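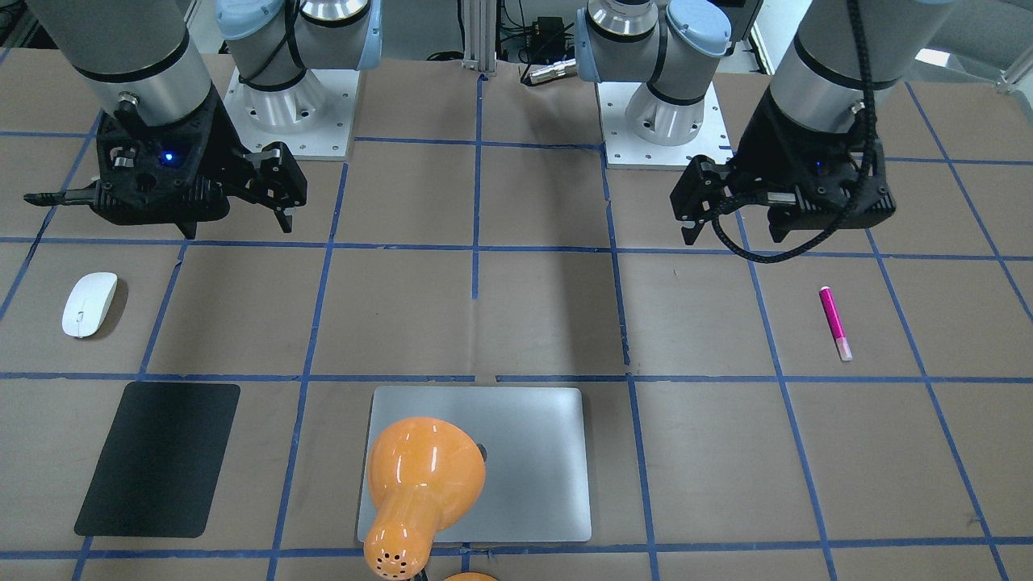 Chinyere Eze writes that she tried to clear her home desk over one weekend and gave up halfway, with more piles on the floor than when she began. She asks for a method that can be done in short sessions, with paper handled separately from everything else.

Print this page | E-mail this page

How to Sort Out a Home Desk in Four Short Sessions

Each session takes 40 minutes. Set a timer and stop when it rings, even if a drawer is half done. You will need three boxes, a trash bag, a roll of masking tape or painter's tape, a pen and a damp cloth.

Session 1: Paper

Gather every loose sheet from the desktop and the drawers into one box. Do not read anything yet. When it is all in the box, take out one sheet at a time and put it in one of three piles: pay or answer, keep, shred. Anything you can't decide on goes under "keep" for now. Envelopes and inserts go straight in the bag.

The "keep" pile is usually the tall one. Mine was 17 folders' worth the first time – mostly appliance manuals and old bank letters. Most manuals can be found online, so check for yours before you file it. Tax papers should stay together by year. If you aren't sure how long to hold on to them, ask whoever prepares your return.

Session 2: Drawers

Do one drawer at a time, top to bottom. Empty it completely and wipe it out. Test pens on scrap paper and throw away the dry ones. Old batteries should not go in the regular trash in many towns, so put them in a jar until you can drop them off. Chargers that fit nothing you own go in the second box, marked with a date. If you haven't opened it by July, recycle the lot.

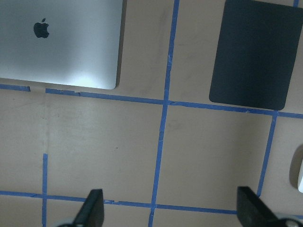
Session 3: The desktop

Decide what you do at the desk before you decide what stays on it. Someone who pays bills there needs a different layout from someone who draws or sews. Mark out zones with tape and try them for a week before buying trays or organizers. Blue painter's tape in a plain grid works fine, with a closed laptop given a corner of its own and a mouse pad on the other side. Write the name of each zone on the tape if other people share the desk. Move a strip when it gets in your way, and take it all up once you know where things belong. Don't leave it down for months on a varnished top – the glue can harden.

Keep the middle clear. If something has no zone, it goes in the third box until the end of the session, and then to another room.

Session 4: Cords and light

Unplug everything, dust the power strip and plug back in only what you use. Label both ends of each cord. Run cords along the back edge of the desk and fasten them with reusable ties. If you write by hand, put the lamp on the side opposite your writing hand so your arm doesn't shadow the page.

Keeping it up

Spend five minutes at the end of the day putting things back in their zones. Empty the "pay or answer" pile once a week. Go through the folders again when you do your taxes.

E-mail this page | Print this page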